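The woman who runs Skelura, a one-person tidying service in Dalcombe, had told me not to clean up before our interview. I took her at her word, which was brave of me, and asked her where she starts when small stuff has piled up all over the house.

"With whatever's lying on the flowers," she said. (My one good pattern, red and pink roses on white, gets everything dumped on it.)

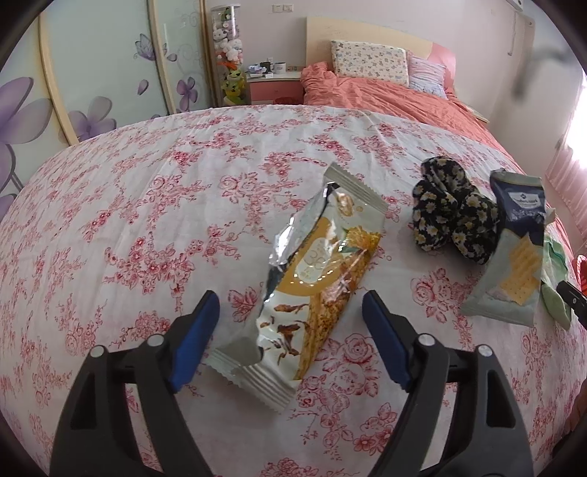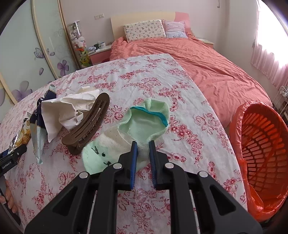

Her rule is wrappers first. "Snack packets, tissues, anything you'd never miss. You go around once with a bag and you don't stop to think!" Hair things come next, and she has strong feelings about those. Scrunchies and clips travel, she told me, so give them one bowl and quit buying more. One client of hers in the Grotetti building owned 60 scrunchies and could never find one before work.

I asked about single socks, my personal sore spot.

"I give them 2 weeks in a basket by the washer," she said. "Then they're dust rags."

Even the cute ones? She laughed at me for a good while. Even the cute ones.

She charges by the visit and won't stay past 5 in the afternoon, when she says people get cranky and start keeping everything. I'm booked for December, bedroom closet first.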